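## Section 4: Putting the picture on and sealing it

Okay, by now your tray is sanded, it has two coats of base color on it, and you've left it alone overnight (you did leave it alone, right?). This is my favorite part of the whole kit! You get to pick your print, glue it down and watch the tray turn into something you'd want on a shelf.

I make these kits at my dining table in Ekham and I've mounted an awful lot of prints over the years, so everything in this section is simply how I do it myself. If you already have a way that works for you, go right ahead and use it.

### What you need from the box

- The art print (wrapped in tissue, flat against the lid)
- The jar of Tusta glue, blue label
- The jar of Tusta satin varnish, gray label
- The 400 grit paper
- The soft flat brush
- The little rubber roller

From home you'll want scissors, a damp cloth, a pencil and a sheet of baking parchment.

> **Note:** The two jars look very alike once the lids are off! Open one at a time. I've varnished a print to a tray before now and it slid right off again.

### Trimming and gluing

1. Lay the print face up on the tray and move it around until you like where it sits. Mine usually end up a touch higher than center, but that's just my taste.

2. Make a tiny pencil tick at each of the 4 corners, on the tray and not on the print. Keep them light so they rub away later.

3. Trim the white border off the print. Long slow cuts are best, and turn the paper as you go, not the scissors.

4. Run the side of a pencil along the cut edges on the back of the print. It takes the bright white line off the paper edge, and it makes such a difference on the darker tray colors. 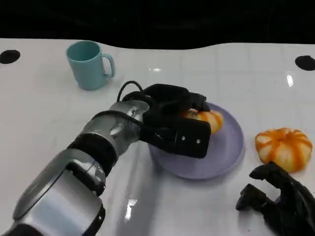

*Mini pumpkin on the lavender plate.*

5. Brush a thin coat of glue on the tray, going just past your pencil ticks. Thin! You should still see the base color through it.

6. Brush a second thin coat on the back of the print, right out to the edges. The paper will curl up a little and look alarming. Give it a minute and it relaxes.

7. Set the top edge down first, lined up with your ticks, and then let the rest of the print roll down toward you. You've got a short while where you can still slide it, so don't panic if it's crooked.

8. Put the parchment over the top and go over it with the roller, middle to edges, nice and gentle. Lift the parchment and wipe away any glue that squeezed out.

> **Caution:** Don't roll straight onto the bare print. Damp paper scuffs very easily, and the Rirnomach prints (the ones with the deep blue skies) show every single mark.

If you find a bubble, leave it until the glue has dried and see whether it's still there. Most of mine flatten out on their own. For a stubborn one, prick it with a fine needle, dab on a speck of glue and press it down through the parchment.

Now let it dry flat for 4 hours before you open the varnish. In January, when my workroom is chilly, I go and do something else until after supper.
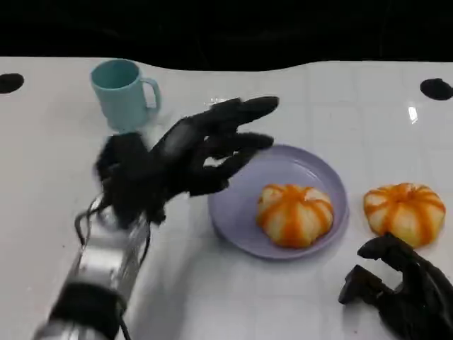
*by Tomás Cronin*

### Varnishing

The varnish is what makes the tray feel finished, and it's what protects it from mugs and elbows and general life. It goes on milky and clears as it dries, so please don't worry when your lovely print disappears behind a white haze!

9. Stir the jar slowly with a clean stick. If you shake it you'll get froth, and the froth dries into little craters.

10. Dip just the tip of the flat brush and lay the varnish on in long strokes from one end to the other, all in the same direction. Don't go back over a patch that has started to feel tacky. I know it's tempting.

11. Do the inside rim next and then the outside. Check for drips under the handles, that's where they hide on mine.

12. Leave it somewhere with no dust and no cats. Allow 4 hours again.

13. Rub the dry surface very lightly with the 400 grit paper, hardly any pressure at all, and wipe it down with the damp cloth. It'll look dull and scratchy. The next coat brings it all back.
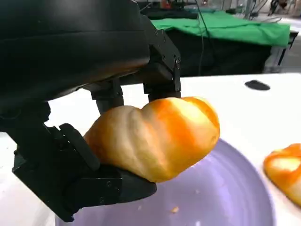 14. Brush on the second coat, this time going across the tray instead of along it. I like three coats on a tray that's going to get used and two on one that's only for show, so repeat steps 12 and 13 if you want that extra one.

> **Note:** If you bought the Fitzgerald size (the long one with the rope handles), tie the ropes up out of the way before you start. Varnish gets into the rope and it goes stiff as a stick.

### Leaving it to cure

Dry to the touch and properly hard are two different things with this varnish. Give it 36 hours before you pick it up and pass it around the family, and 14 days before you stand anything heavy or warm on it. A cup of tea on day two left me with a perfect white ring on one of my nicest trays, and I had to sand it back to the print.

Wash your brush in warm water with a drop of dish soap while the varnish is still wet on it, and reshape the bristles with your fingers. Wipe the rims of both jars before the lids go on, or you'll be fighting to open them next time.

Felt feet and the hanging ribbon are in Section 5.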